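Home | Workshop | Bench Notes | Interviews | Contact

Clearing the strip: an interview with the Narnwood bench lead
5 December 2021

The bench lead at Narnwood keeps a short procedure for power strips. It covers which plugs go in, in what order, and where the cord lies while the work is done. The shop handles 335 strips a year, most of them returned from rented offices.

"People treat a strip as something you kick under a desk," the bench lead said. "On the bench it gets laid flat, lengthwise, with the switch to the left. I put board under it so the case doesn't scratch."

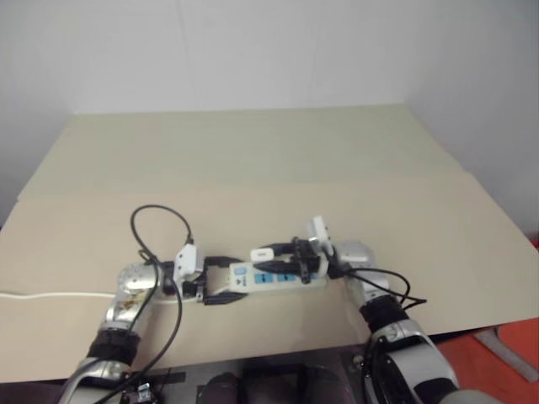
The left end is held before a plug goes in or comes out. "A strip is light. Push on one end and the other end moves. Hold the body, then work the plug straight. If you rock it, you wear the contacts."

Bulky plugs are placed last. A square adapter can cover the next socket, and the bench lead would sooner find that out on the table than behind a cabinet. Thin cables are left in an open loop until every plug is seated.
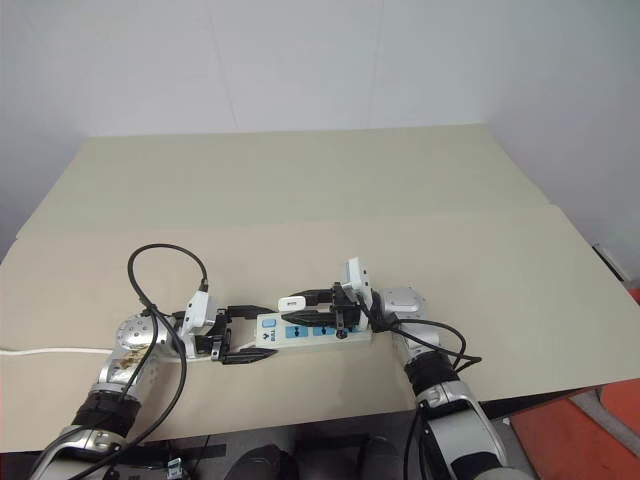
The supply cord gets its own rule: it comes in from the left and stays straight. "I don't coil it during the work. A coil hides a nick in the jacket. Run it out and you see the length of it."

Narnwood took the layout from Serra, a repair shop that closed in December, and changed 2 steps. Labels now go on last – before, they came off with handling.

Comments

benchrat770: We do switch to the right. No difference that I can find.

oldfuse: What board do you use? Ours curls at the corners.

Related
Sorting adapters at Trurkeda
Murkela: 384 cables, one shelf
Cord jackets and how to check them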